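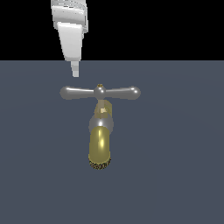
Slide 1. Simulated faucet task, fingertip above the left side of the handle.

Speaker notes — "Small Motions, Big Headaches: Planning for Contact in Simulation"
Dayana Cuadros, Bullstead
September 12, 2023

SLIDE 1 (leave it up while people find seats)

Hi everyone, thanks for coming. I'm Dayana, I work on the control and planning stack at Bullstead, and I'm going to spend this whole talk on one faucet. I love this faucet. I have looked at it more than I have looked at any faucet in my own home.

Point at the fingertip. It hasn't touched the handle yet, there's still a small gap. Ask the room: if you were writing the planner, where would you send it next? Take two or three answers. Somebody will say "straight down," somebody will say "out toward the knob." Both are good, and we'll come back to both of them.

SLIDE 2 — Why a faucet

Picking things up gets most of the attention. Turning things is a different animal. The handle can only move one way, around its hub, and the arm has to go along with that. If your path is a straight line and the handle wants to travel on an arc, you either slip off or push against the hub.

Mention the lever arm here. Contact near the knob gives you more torque for the same push. Contact near the hub gives you less, but the fingertip doesn't have to travel as far. In the starting pose on the first slide we line up over the inner part of the left arm, so the planner has a real choice to make before it does anything at all.

SLIDE 3 — The pieces

Go fast, they can read the slide.

Cerer is our planner. It takes a goal angle for the handle and proposes a contact point, then a path for the fingertip.

Bedoya is the controller. It takes the path and runs the arm, and it's allowed to disagree with the path a little once there's contact.

Lustton is the log viewer. I know, a log viewer, hold your applause. But I'm going to spend five minutes on it because it changed how we work more than any of the clever stuff did.

SLIDE 4 — What the planner gets to know

In simulation we can hand Cerer the exact pose of everything: hub position, handle angle, fingertip position. We do that first, always. Get the planner working with perfect information, then start taking information away.

Next step is the perception model, which has to estimate the hub and the handle angle from rendered images. Go back to slide 1 for a second. The handle has a rounded knob at each end and they match. Flip it left to right and you'd have a hard time telling. So our first angle estimator would happily report the handle turned half way around from where it was. Great loss curve! Terrible faucet turning!

The fix was to stop asking for a single angle. The estimator now gives Cerer a spread of possible angles, and Cerer keeps more than one guess alive until the handle moves and settles the argument. (If anyone asks about the math, there's a backup slide. Don't do it live.)

Shiny surfaces: there's a bright highlight on the round joint under the handle and another streak down the spout. Highlights move when the viewpoint moves, and an early version of the model had learned to lean on them. We now change the lighting between training episodes. Even, friendly lighting like slide 1 is what we keep for debugging.

SLIDE 5 — Approach, touch, push

Three modes in Bedoya. Approach is plain position control through free space. Touch slows everything down and waits for contact force. Push follows the arc but lets the fingertip give a bit along the direction of the hub.

Pause here. The hard part is the switch between touch and push. Our old switch was a force threshold on one reading, and one noisy reading would kick us into push before we were properly seated. The fingertip would start on its arc, slide over the top of the handle, and draw a beautiful curve in the air. Play the clip. Let them laugh.

New switch: the reading has to hold for 5 control steps. That's it. I wish I had a fancier story.

SLIDE 6 — Lustton

Show the timeline view. Every run stores the plan, the commands, the contact forces and the rendered view on one shared clock. Click on a force spike and you get the picture from that moment.

Numbers for the slide: in May we ran 3,873 episodes with the old switch and tagged 162 of them as early push. Before the viewer, we were calling those "planner failures" and tuning the wrong program. Cerer was fine! I owe Cerer an apology and I'm giving it in public.

Show how tags work. Anyone on the team can tag a run, and the tag becomes a filter, and the filter becomes a regression set. Every change to Bedoya now gets replayed on the early push set before it's merged.

SLIDE 7 — Back to the question

Bring slide 1 up again. Straight down or out to the knob?

Cerer scores both. With the exact pose, it usually picks out toward the knob, for the torque. With the estimated pose, it pulls in a little from the end, because a small error out there means missing the handle completely. Nobody wrote a rule for that, it falls out of scoring each contact point over the whole spread of guesses. This is my favorite thing in the talk, so slow down and enjoy it.

SLIDE 8 — Still open

Friction. Our handle turns with the same resistance all the way through, and plenty of real ones don't.

Handles the planner hasn't met. Single levers are going okay. Cross handles with four arms confuse the angle estimator in new and exciting ways.

Moving to hardware. We're early. Be straight about that if asked, everything in this talk is simulation.

QUESTIONS

If it's quiet, offer the backup slide on angle estimates, or ask who else has been burned by a force threshold. Repeat each question into the mic for the recording.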